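Keeping a Pair of Grippers Honest

Dakden runs two hand-held grippers in its motion-recording work, and it treats them the way a machine shop treats a pair of calipers. Each has a routine and a logbook. The routine took its present form in April, after a batch of recordings drifted and had to be thrown out.

The grippers are simple tools. An operator holds one in each hand and works with them as a robot arm would, and the recorded motion is later used to train the arm. Small errors matter for that reason. A fingertip that closes a little to one side will teach the arm to do the same.

Setup starts with the fingers. They are brought together slowly and checked for a clean meeting at the tips. If one leads the other, the linkage screw is backed off and reset. The marker cubes come next. Each face carries a black-and-white code, and a camera reads those codes to work out where the gripper is and how it is turned. A cube that has shifted on its mount gives a steady offset that is easy to miss on the screen. 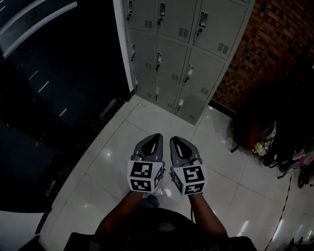
Dakden sets the pair against each other before every session. Both are held level, closed and pointing forward, and the software from Sornico compares the reported spacing with a measured one. The limit is 3 millimeters. Past that, the cubes come off and are seated again — a job of 10 minutes if the screws are clean.

Lighting causes more rejected takes than mechanical wear. Polished floors and bright metal throw glare into wide-angle lenses, and the tracker can lose a code for several readings in a row. Operators now do a short sweep of the room first and lower the exposure where needed.
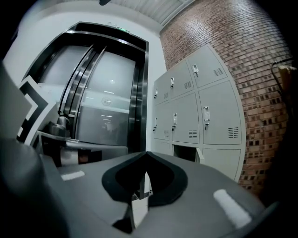 The view from a gripper-mounted camera, with the lockers and elevator beyond.

Cables are the usual repair. The bend near the grip fatigues first, and Dakden replaces the lead as a unit. Of 2,685 takes logged under the new routine, 1,207 were made on the original leads. Spares come from Erkach, which also supplies the screws.

Rubber parts are wiped with a damp cloth and left to air dry. Solvent is kept away from them, and from the printed codes. A scratched code is reprinted the same day, and the cube is checked again before it goes back into use.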